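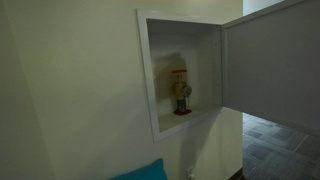 **Gasser Soft Border Foam Dressing**

We've stocked foam dressings from a few makers over the years and this is the one we keep going back to. The Gasser Soft Border is an absorbent foam pad with a gentle silicone edge, so it stays put on awkward spots like heels and elbows (yes, even elbows!) and lifts away without dragging at the skin.

The pad takes up fluid and holds it away from the wound, and the thin top film keeps water out, so a quick shower is fine. You can peel back a corner to have a look and press it down again, which nurses love. It can be left on for several days, depending on how much the wound is weeping.

**Sizes and packs**

- Small square, box of 17
- Large square, box of 52
- Heel shape, sold singly
- Clinic carton, 206 mixed dressings

Each dressing is sterile and comes in its own pouch. Latex free.

**Using it**

Clean the wound, dry the skin around it well and choose a size that leaves a good margin of pad all round. Smooth the border down from the middle outwards, no stretching. Don't use on deep burns or infected wounds unless a nurse or doctor has told you to.

Goes very nicely under the Tamov tubular bandage, also in stock. Store flat, somewhere cool and dry.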